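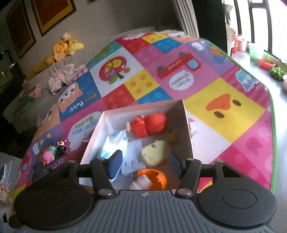 The small-things box, mid-sort, on the playroom mat.

Every February I promise myself I'll deal with the small things, and every February I shove them in a box and put the box on top of the piano. You know the small things. They don't belong to any set, they're too good to throw out (says who?) and they breed in the bottom of the toy basket while you're asleep.

Well, this year I've done it! Or most of it. I tipped out the toy basket, the fruit bowl that hasn't held fruit in ages and the pocket behind the passenger seat, and the whole lot went into one white cardboard box with low sides. Low sides are the best bit, if you ask me. I used to use a deep tub and you'd be up to your elbow feeling around for a marble, whereas with a shallow box you can see nearly everything at once and the kids can reach in without tipping it over.

And what a mix. There's a little red fellow with a round belly, a squishy toy in that pale yellowy-green colour that goes with nothing, something bright orange, a crumpled blue and white wrapper, and a slip of paper with tiny print on it that I've now read twice and still can't decide about. Oh, and a silver connector poking up in the middle of it all. If your house is like mine you have a drawer of those as well, and the one you want is never in it.

I set up on the play mat, the one with the big coloured squares - duck on the yellow one, red car on the pink. My youngest insists on sitting on the duck. It's a good spot for sorting because the squares do half the work for you. Keepers went on the yellow, things to go in the Posley Street swap basket went on the blue, and rubbish went straight into a bag by the door before anyone could change their mind. I tried a "maybe" square the first time and it filled up in 11 minutes flat, so the maybe square has been retired.

Wrappers first, by the way. They take up so much room that the box looks half done once they're out, and that kept me going through the boring middle part. Chargers, plugs and anything else with a metal end get their own zip bag with a bit of masking tape on the front. Write on the tape before you stick it down, not after, I've got a wobbly bag that says "CABEL" to prove it.

Salma Sqalli asked at pick-up what I do about the squishy ones, which collect fluff like nothing on earth. Warm water, a drop of dish soap, pat them with a tea towel and leave them on the windowsill overnight. Don't wring them. Mohcine swears by a dusting of cornflour afterwards to stop them feeling tacky and I'm going to give it a go.

Now, the swap basket. It lives under the coat hooks in the hall at Hovthorpe and it's open whenever the hall is. Pop in anything small, clean and in one piece, and take whatever your kids fall in love with. Please no batteries loose in the bottom, and nothing tiny enough for the crawlers to swallow. Bigger things like puzzles and ride-ons still go to Samah El Sherbiny, who has shelf space in her garage and wants you to ring before you turn up, not knock at tea time.

We moved 150 bits and pieces through the basket last year and I'd love to beat that. Someone also left a lovely wind-up frog without its key, so if you've got a spare key rattling about at home, could you drop it in?

My box is back on top of the piano for now with only the keepers in it. The wrapper's gone. I kept the slip of paper.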